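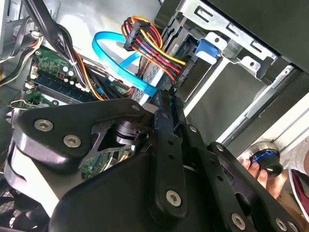

Courses > Everyday Computing > Unit 4 > Notes: Where your computer's heat goes

Unit 4. Where the heat goes
Notes by Bohdana Yurchenko

Last time we followed the electricity in. Now we follow it out again, and I think this is the most enjoyable unit in the course, so bear with me if I get carried away.

Start with one fact. Nearly every watt a desktop computer takes from the wall ends up as heat in the room. A little leaves as sound or as light, and even that warms the walls once it is absorbed. If a machine draws 300 watts while it works, it is a 300 watt heater, and it will warm your study exactly as well as a 300 watt heater from the hardware shop. (Students argue with me on this every October. Please do!)

4.1 Why switching makes heat

A transistor is a tiny switch. Each time it changes state, a small charge has to be moved on or off it, and moving charge through anything with resistance costs energy. One switch costs next to nothing. A processor has billions of them, many changing billions of times a second, and next to nothing adds up very fast.

The rule of thumb to write down:

power from switching goes up with (how often you switch) x (voltage squared)

Look hard at that square. Drop the voltage by a tenth and the power falls by nearly a fifth, with the speed left alone. This is why chip makers fight so hard over tiny changes in voltage, and why a laptop that slows itself down a little can run so much cooler – it lowers the voltage at the same time.

There is also leakage, the current that trickles through a switch that is meant to be off. Leakage gets worse as the chip warms up, and the extra leakage warms the chip further. We'll come back to that loop in Unit 6.

4.2 Three ways out

Conduction: heat passing through solid stuff that is touching. From the chip to its metal lid, from the lid to the heatsink. Metals are good at it and air is dreadful at it. Two metal surfaces that look flat are full of tiny hills and valleys, and the gaps hold air, so we fill them with thermal paste. You want a thin layer. Paste is much better than air and much worse than metal.

Convection: heat carried off by a moving fluid. Warm air rises from the fins by itself, slowly, and a fan hurries it along. The fins are there to give the air more surface to touch.

Radiation: everything warm glows in infrared. Inside a case it does very little of the work and you can leave it out of your sums for this course.

4.3 A worked sum

Heat flow through a cooler behaves a lot like current through a resistor. Temperature difference plays the part of voltage. We call the resistance "thermal resistance" and measure it in degrees per watt.

Say a cooler has a thermal resistance of 0.25 degrees per watt and the chip gives off 178 watts.

Rise = 178 x 0.25 = 44.5 degrees

With the room at 22 degrees, the chip settles at 66.5. Now suppose the air inside the case is 15 degrees warmer than the room. The chip goes up by 15 as well, to 81.5, and the cooler hasn't changed at all. I love this result. People spend a fortune on a bigger cooler when what they needed was a clear path for the air.

4.4 Airflow in the case

Cool air in at the front and low down, warm air out at the back and high up. Beyond that:

- Cables bundled in the path of the air matter less than people say, dust on the fins matters more.
- Two fans pointed at each other do very little.
- A side panel left off can help or hurt. Try it and measure.

Exercises

1. Repeat the sum in 4.3 with a room at 30 degrees. What changes and what doesn't?
2. A chip runs at 1.2 volts. What fraction of the switching power is left at 1.0 volt, same speed?
3. Put your hand near the back of a running desktop, then near the front. Write 2 or 3 sentences on what you notice, using the words from 4.2.

Reading for next time: the Muli handout on heat pipes, up to the section on wicks. They are marvellous things.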